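Nurkar Small Business Events Register
README and data card

Version 3, prepared 3/11/19
Maintained by Ailbhe Buckley and Jamshid Naseri

What this is

A table of business events open to small firms and people starting one: trade fairs, startup weekends, chamber breakfasts, export clinics, pitch nights, training days. Each row is one event. The register holds 2,416 rows. It was started by the Prosau business support office, which wanted to know which towns were getting events and which were being left out. It has since been used by two town councils and by the people who run the Humedetti craft and trade fair.

Files

events.csv — the main table, one row per event
organizers.csv — one row per organizer, linked by organizer_id
topics.txt — the topic codes and what they cover
changes.txt — corrections since version 2

All files are UTF-8. Fields are separated by commas and text fields are in double quotes.

Columns in events.csv

event_id: a whole number, never reused
title: as the organizer printed it, including odd capitals
town: where the event was held, left blank for online events
start and end: local date, year first
topic: one code from topics.txt
fee: the lowest full price for one person, 0 if free
capacity: places offered, as announced
organizer_id: links to organizers.csv

Capacity is the number the organizer gave out before the event. It does not tell you how many people came. Round numbers such as 200 and 1,000 turn up far more often than they should, and we have left them as they are.

How it was collected

Úna Lenihan and Kieran Dunne went through organizers' newsletters, press notices and printed programs. Events that ran over several days have one row. A week of linked activities has one row per activity, with the name of the week at the start of the title. Lizeth Correa checked a sample of 200 rows against the printed programs and the errors she found are fixed in this version. Most of them were start dates copied from an early notice that was later changed.

Known problems

Events held by informal groups are thin. The home-based trades (beadwork, sewing, baking) mostly spread the word by phone, and few of their meetings reached our sources. Topic code 14, crafts and home business, should be read with that in mind.

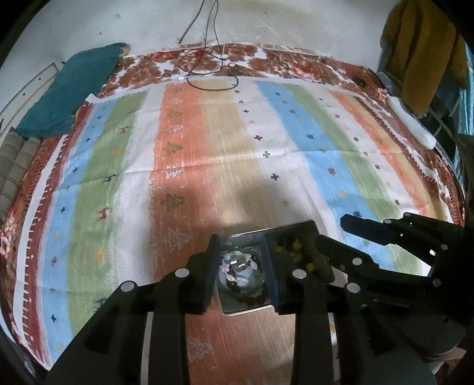
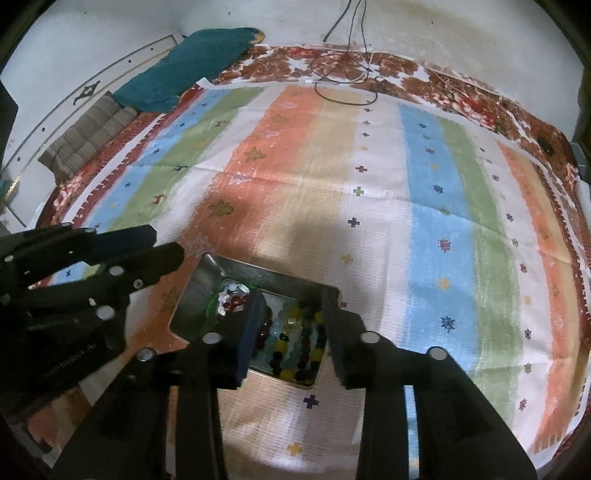

Rows before July of the first year have no fee recorded. A blank fee means unknown — please don't read it as free. Some organizers changed their name partway through and may still appear twice in organizers.csv. The Mulligan list, which covers evening classes, was merged in version 2 and uses broader topic codes than the rest.

Use and corrections

You may copy and share the files with credit to the Nurkar register. Personal names and phone numbers were removed before release, so please don't add them back in shared copies. Send corrections to Jamshid with the event_id and a copy of the notice or program page. Changes go into the next version and are listed in changes.txt.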